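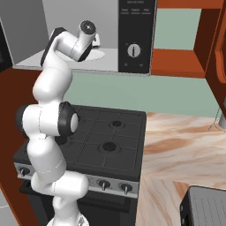
Kitchen setting with gas stove and microwave.

Felwood Base Cabinet, 800 mm
Manufacturer: Stovico
Item no. 766-3

The Felwood base cabinet is supplied fully assembled and is intended for use in domestic kitchens and small staff rooms. The carcass is 766 mm high without plinth. Adjustable feet are included. Worktops, handles and end panels must be ordered separately.

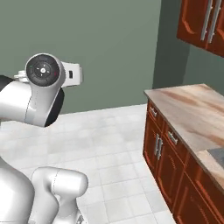 Counter with dark reddish-brown wooden cabinets, sage-green wall.

Doors may be hung on either side. Hinges are adjustable in 3 directions and should be checked once the worktop has been fixed. Surfaces are to be cleaned with a soft, damp cloth. Abrasive powders and products containing bleach must not be used.

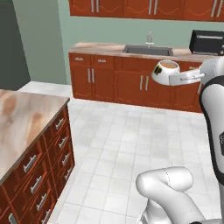

Replacement drawer runners are available under part no. 314. Orders placed before noon are passed to the warehouse the same afternoon. Trade enquiries should be addressed to Lurdes Calado, Customer Services. Delivery is to the kerbside only.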